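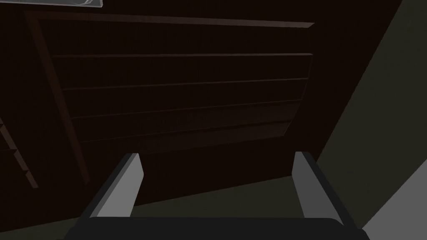
Re: how many demos before the first training run?
Posted to the Grotamel users list, 27 Jan 2022

> We're setting up our first simulated kitchen in Flitico and can't agree on
> how much to record. One camp says get 2000 episodes in the can and then
> train, the other says train early and see what's missing. Also, do you
> keep the failed grasps or toss them? And is the wrist view worth the disk
> space?

Hi all,

I'm firmly in the train early camp, and I've got the scars to show for it! Our first go at this (the Begum set, if you remember me moaning about it back in March) was exactly the record-everything-first plan. We did the lot, trained on it, and only then found out that nearly every episode started from the same arm pose. The policy was lovely as long as you never moved the arm. Ugh.

So for Vilent we went the other way and stopped at 91 episodes for the first run. It was a pretty bad policy, but it was bad in useful ways. It would get close to a handle and then dither, so the next batch was nothing but approaches from odd angles, low down and off to the side, with the fingers open.

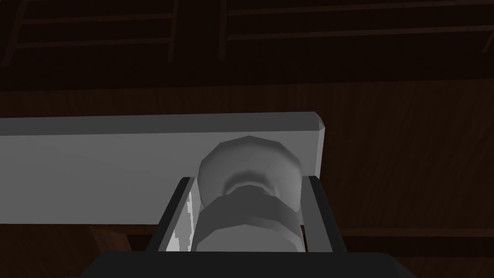
Round things are still the worst for us. If the person on the controller closes up too fast, the fingers end up on the curve of the cap and you've basically recorded a lesson in how to squirt a knob out of a gripper. I ask everybody to go for the neck, then hold still for 2 seconds before pulling. That pause makes the close event way easier to label later.

On failures: keep them, but in their own folder with a one-word reason. We're at 701 good ones now and I don't mix the two when training. The bad pile is great for checking a success detector, though.

And yes to the wrist view. Downsample it if disk is tight, I would sooner lose the overhead one.

What are you using for the controller, by the way? Ours drifts like crazy after a long session and I'm shopping for something better.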